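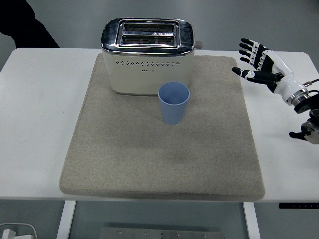
Robot Cell Attendant, Day Shift – Flundix Returns Center

Flundix checks and repacks returned kitchen goods. Since October, part of the handling on the toaster and tableware line has been moving to robot arms with five-fingered hands. We are hiring 2 attendants to work alongside them.

What has changed
Our bench staff used to lift, turn and set down every item themselves. At the robot tables, they now set out the goods on the felt mat, start the cycle, and step in when a grip fails. Testing and final sign-off are still done by people. There is less lifting than before and more watching, and some of our staff have found the watching harder to get used to. Attendants swap between robot tables and hand benches during the shift for that reason.

What you will do
Set out toasters, cups and similar items
Stop the arm and clear the table when something is dropped or jammed
Log each stop with a short note on the cause
Tell the line lead when a task would be quicker by hand

What we ask
Steady attention and clear written notes. No robotics background needed – training is paid and lasts 9 days. You should be able to stand for part of the shift.

Hours and pay
34 hours a week, starting at 7 a.m. Pay is the same as for experienced bench staff.

How to apply
Send a short letter to Nuanchan Wattanapong, hiring desk, by Friday. Questions about the work itself can go to Barrett Nakamura, line lead. Current bench staff may apply and will keep their seniority.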